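3.2 Kitchen items and surfaces

Sointu Partanen and Danuta Marciniak listed 832 household items for the Kilomwood survey. Plastic vessels were the largest group.
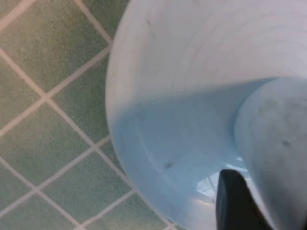
Molding rings and steps inside a vessel were noted by hand — most were faint. Fruit was recorded on the surface where it lay, with any sticker left on. Tiled surfaces were coded by color.

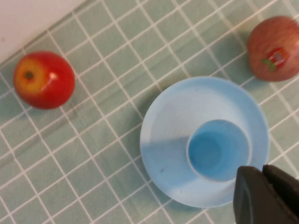 Figure 4. Two apples and a light blue plastic cup on green tile.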